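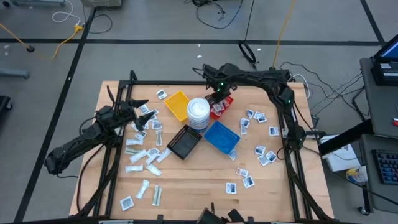
17 November 2022

Job 2331, Menimville. Four bicycle frames recovered from a lock-up on Naver Road, numbers ground off under the bottom bracket. Request is for restoration of the numbers if possible, plus an opinion on whether the same tool was used on all of them. Exhibit bags checked against the submission form before opening. Seal on the bag for frame C was sound but the signature label had been put on across the fold, so it reads badly. Copied it out by hand and noted it on the form.

Frames A, B and D are steel. Frame C is aluminium and was put aside for a separate reagent.

Cleaned each area with acetone and lint-free cloth. Oblique light first, before any chemistry. Frame A shows the tail of one character at the left end, most likely a 3 but could be an 8, so not called at this stage. Nothing on B. Frame D has two rows of shallow grinding at an angle to each other, as if the work was stopped and taken up again from the other side. 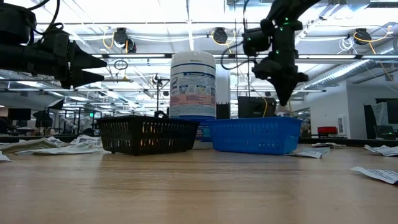 Irén Barta

Magnetic particle on the steel frames before etching. Yoke across the bracket shell, suspension applied by pipette. Frame A gave six characters on the first pass, the fourth of them weak. Frame B gave nothing usable, only the grinding lines, which hold the particles and hide whatever is under them. Polished B with fine paper, then finer, stopping to look after each grade. On the second attempt the last three characters came up well enough to record. Frame D much the same as A.

Notes on the polishing: go lightly. The deformed layer under a stamped character is not deep and on B a good part of it has already gone. I would sooner report a partial than polish on and lose it.

Etched B with Fry's reagent, swabbed in one direction. Characters appeared slowly and faded again when the surface was rinsed and dried. Photographed with scale while visible. Prandico supplied the last bottle and it seems slower than the one before, but the room was cold this morning and I have no control to separate the two. To be run against a stamped test bar before anyone complains to the supplier. 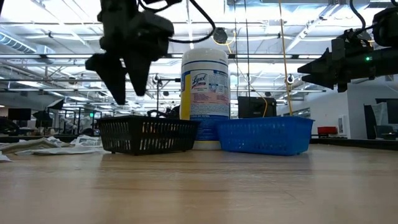 Frame C, aluminium. Sodium hydroxide followed by nitric acid to clear the dark deposit, repeated. First cycle gave an even grey surface with no contrast. Second cycle gave faint outlines at the right end. Third cycle no better than the second. Stopped there. Result for C is partial and should be worded that way in the report, with the doubtful characters listed as alternatives.

Tool marks. Casts taken of the ground areas on all the frames before polishing, grey silicone. Compared under the low-power microscope. Abrasive disc in every case, judging by the curved parallel scratches. Curvature on A and D is close. B is flatter, though a disc held at a different angle would do that. A disc wears as it is used, so I would not expect matching fine detail between one frame and the next and I have not found any. Class agreement only. The officer's covering note asks for "the same grinder" and the report cannot go that far.

Dramani's sheet of owner records is still sealed in the file. It stays sealed until the readings have been checked by a second examiner – on the last job the list was read first and the defence made a good deal of it at the hearing.

Outstanding:

- second reading of all frames, working from the surface as well as the photographs
- test bar for the Fry's reagent, old bottle and new
- fourth character on A, try again with the light lower
- re-label the bag for C
- casts into the drying cabinet, not the drawer

Frames oiled lightly over the treated areas, re-bagged and returned to the exhibit store. Store register signed at the end of the afternoon.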